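Ticket: Pump on Clindarora night serum stops dispensing
Product: Clindarora 30 ml, airless pump bottle
Opened by: Efren Tiongson
Handled by: Fraser Hepburn, Baltard customer care
Status: Resolved

Customer report
The bottle arrived Tuesday. First use was fine. By the next evening the pump went down and came back up with nothing coming out. Bottle still feels full. I use it after the Prurnadine cleanser and before moisturizer, two pumps at a time. Stored upright on a bathroom shelf, cap on. No leaks. I have not opened it or added anything to it.

Reply, 9:40 a.m.
Thanks, Efren. Please check the batch code on the base and send it over. Then try the following:
Hold the bottle upright and tap the base on a folded towel a few times.
Press the pump slowly, all the way down, and let it come all the way back up. Repeat up to 20 times.
If nothing comes out, wipe the nozzle with a cloth dampened in warm water and press again.
Please don't pull the pump head off. That lets air in under the collar and the piston won't lift after that.

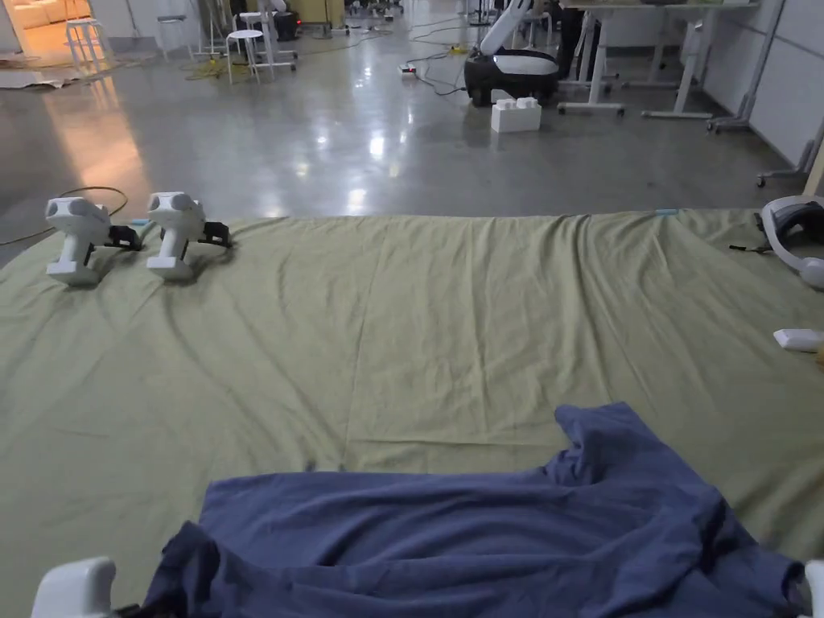 Photo: Baltard customer care

Customer update, 6:15 p.m.
Batch code ends in 2. Tapped it and pressed 20 times, no serum. Wiped the nozzle and a bit of dried product came off. Pressed again and got a small amount, then nothing.

Reply
That sounds like an air pocket above the piston plus a partly blocked nozzle – the serum is thick and dries fast at the tip. Leave the bottle upside down with the cap on overnight. In the morning turn it upright, wait five minutes and prime it again.

Customer update
Left it overnight as asked. Third press brought up some bubbles, then a normal dose. Has worked morning and night for four days. Skin is fine, no stinging. Is the serum still good after the bubbles?

Reply
Yes, you can keep using it. Stop if the color or smell changes. Wipe the nozzle after each use. If the pump sticks again, reply to this ticket and we will replace the bottle.

Internal note (F.H.)
Batch passed to packaging. No replacement sent. Closed.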